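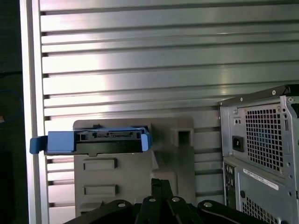

Wrist view at the drive station: drive in its blue carrier on the gray fixture, computer case at the right.

Cesteo Teach Kit for Hard Drive Handling

Product group: Teaching and demonstration
Maker: Durkell

The Cesteo Teach Kit is made for workshops that want to show a robot arm how to handle hard drives in carriers, without writing a program for each movement. A person performs the task by remote control, the kit records it, and the recordings are used afterwards to train the arm. The same kit can also be used with hand guiding, when your arm allows it.

We developed it together with customers who take apart and refit office computers. In such work the cases come in many sizes and they never stand exactly in the same place. A fixed program is quickly lost there. An operator who sees the view from the wrist can correct the approach while moving, and these small corrections are recorded too.

What you receive
- Leader arm with trigger handle, for table mounting
- Wrist camera with bracket and 4 screws
- Gray drive fixture, molded plastic
- Foot pedal for start, stop and discard
- Ilie recording software, license for one workstation
- Cable set and printed manual

The robot arm, the gripper, the drives and the computer cases are not included.

Two ways of teaching

Remote control: The operator sits at the leader arm and the robot follows. The trigger closes the gripper. You can set the scale of movement in Ilie, and for work with connectors we recommend the slow setting. When you press the left side of the pedal, the recording begins. The right side ends it. If you hold the right side for a longer moment, the recording is thrown away and does not appear in the list.

Hand guiding: The operator takes the robot by the wrist and leads it through the task. This is good for teaching the approach and the waiting positions. For the gripping itself we prefer remote control, as the hand of the operator easily comes in front of the camera.

How many demonstrations are needed?

It depends on the task and on how much your parts are different from each other. For picking up a carrier from the fixture, we advise to start with 30 good demonstrations. Our own reference set for moving a drive between fixture and case has 106, recorded by two operators. Please change the position of the case a little between recordings. If it always stands the same, the arm will learn only this one position.

Technical data
Recording channels: joint positions, gripper opening, wrist camera, pedal
Robot connection: network cable
Camera connection: USB
Leader arm joints: 7, including the trigger
Warranty: as in our general terms

Notes for installation

Fix the leader arm where the operator can see the robot directly, also when a screen is used. Bright metal behind the work place can reflect light into the wrist camera. In this case turn the lamp away or make it weaker before you record, and then do not change it during the whole set. Lead the cables so that they do not pull at the wrist when it turns.

Keep the emergency stop within reach of the operator. The pedal does not replace it.

Accessories
Gonari fixture plate, for mounting two drive fixtures side by side
Second wrist bracket, long version
Spare pedal

Training and ordering

A training day at your workshop can be ordered with the kit. It is given by Viorica Matei, who also wrote the manual, and it ends with a first set of recordings on your own parts. The next free dates are in April.

For prices and delivery please write to Paraschiva Onu in our sales office. It helps us if you name the model of your arm and gripper in the first message, and if you can, add a photo of the place where the fixture should stand.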